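Keeping What Matters: Speaker Notes
Talk for the Cokanport family history group, evening session

Print this page | E-mail this page

Start slowly. People will still be finding seats, so say good evening twice if need be, and thank Benedetta Messina for the invitation and for the soup.

Open with my grandmother's letters. She kept every letter she ever got, and when she died we found almost 300 of them in the hall closet, in grocery bags, with recipes and gas bills mixed in. I spent the better part of a winter sorting them, and I made nearly every mistake I'm going to warn you about tonight (pause here, somebody usually groans in sympathy).

First point: leave the order alone for a while. I went straight in and sorted by date, very pleased with myself, and only later understood that she had bundled them by who was feuding with whom. Go through once without moving anything. Take a notebook and a pencil, never a pen.
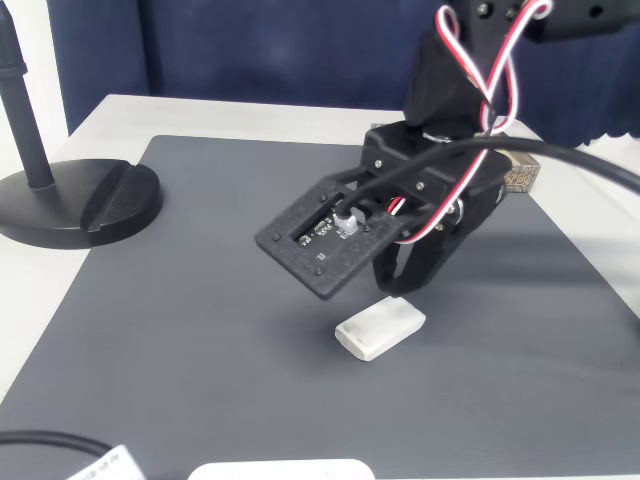
Then the question everybody asks, which is what to throw out. My own answer has softened over the years. Gas bills, yes, mostly, but keep one from each house, for the address and the name on the account. Aminu Nwosu traced a whole branch of his family from one bill for coal delivery, and he'll be glad to tell you the story at the break. Do let him, it's a lovely story.

Second point: paper clips, rubber bands, and tape. Clips rust and rubber bands melt into a sort of toffee. Slide them off gently if they'll come, and if they won't, stop and have a cup of tea. Old tape is best left alone until you've talked to someone who repairs paper for a living.

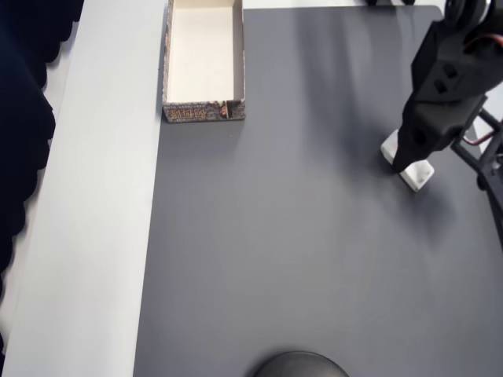

Attics and basements are the two worst rooms in the house for letters, and they are where all of us put them. A bedroom closet on an inside wall is much kinder. Aim for steady and cool. If you're comfortable in there in a sweater in August, so are the letters, and you probably have better air conditioning than I do!

Third point, and take your time over this one: write names on things now. Soft pencil, on the back, near the edge. My uncle Yusuf could name every face at a wedding party of 18 people, and I kept meaning to sit down with him. I got as far as 4 of them. (Don't rush past this. Sip of water.)

Say something about sharing. Cousins will want the originals, and you'll want peace in the family. Scan first and divide afterward, and write down who took what. 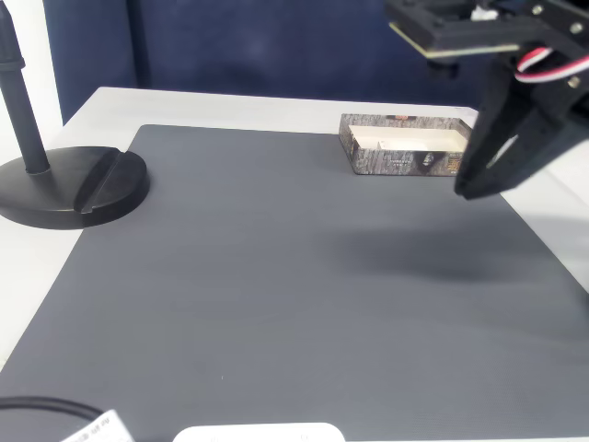 Black stand and gray mat on a white table.

Finish with the letter about the goat. Read the whole thing, including the postscript, and then take questions until they want the chairs back.

Last updated: August

Comments

Amancay Toledo: I was there and I still think about the goat. Went home and took the rubber bands off my mother's postcards that same night.

Miłosz Sikora: What pencil do you use on the shiny modern photo backs? Mine just skates across.

Azlan Sitompul: Miłosz, try a softer one made for film and glass, and let it sit before you stack them. Lovely talk, by the way, and I say that as a man who owns a basement full of boxes.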